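Skimberg open day: an afternoon with the gripper people

26 Aug 2019

I'd been looking forward to the Skimberg open day since January, when the date first went up on their noticeboard, and it was well worth the two trains and the long walk up from the station. I've been to a few of these now and most of them are a corridor of posters with one machine behind glass. At Skimberg they let you sit down next to the people doing the work and ask whatever you like, which I did, probably too much.

The part I want to write about is the simulation room. The team there works on a project called Garico, and the idea is to try out picking jobs inside a computer before anybody risks a real arm on them. You get a chair, a big screen and a view from just behind the gripper, looking out past the fingers at whatever it has been given that day.

I'd expected neat coloured cubes. There was a chain!
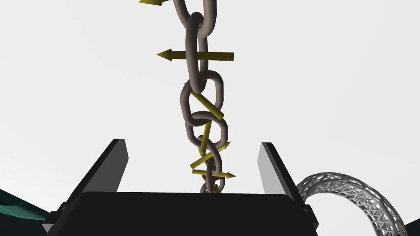
The chain between the open fingers, with the yellow arrows along it.

Chains are a proper headache, I learned. Every link can swing and turn against the next one, and the computer has to work out all the places where they touch, over and over, very quickly. Get it slightly wrong and the links sink into each other or the whole thing shakes itself to bits. One of the team told me an early version used to shoot off the table like a firework, and I'd have paid extra to see it.

I had a go myself, with a little hand controller on a lead. Moving the gripper is easy enough. Judging how far away things are is another matter, because you've only the one view and your brain keeps filling in depth that you haven't really checked. I got 4 tries and I'm claiming one of them as a success (the person next to me was kinder about it than she needed to be). By the end I'd stopped watching the fingers and started watching the gap between them, and that helped a lot.

What I liked most was how odd the collection of things was. The software they use, Modport, lets them drop all sorts into the same space, and they'd clearly had fun with it. There's a black spider with a big red mouth full of jagged teeth, and I laughed out loud when it came into view. A brown lump sat between the fingers, and I would have sworn it was a potato.

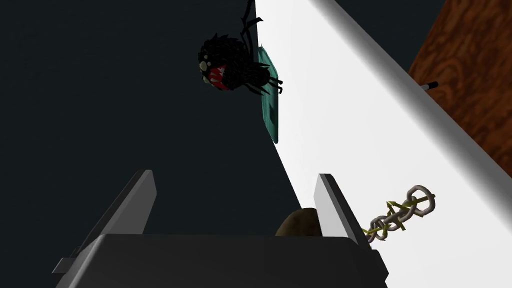

Ventura

I asked why they'd mix such different shapes and the answer was very sensible. A round lumpy thing, a thin flat card and a chain all need approaching in different ways, and a program that has only ever practised on one of them will make a mess of the others. The spider is all legs, so where do you even take hold of it? We spent a good 10 minutes on that, and I still think from the top, through the shaggy bit.

There was a short talk afterwards in the canteen, with good slides and terrible chairs. They'd set out 198 seats and I was glad I'd got in early, as people were standing along the back wall by the time it started. The questions went on well past the end. Somebody wanted to know how much of the practice carries over to a real gripper, and the speaker said some of it does, some of it doesn't, and finding out which is most of her week. I appreciated that answer.

If you're going next year, do the simulation room first, before the queue builds up, and take a sandwich. The canteen had run out of everything except soup by two o'clock. I've put my name down for their mailing list and I'm already thinking about that spider.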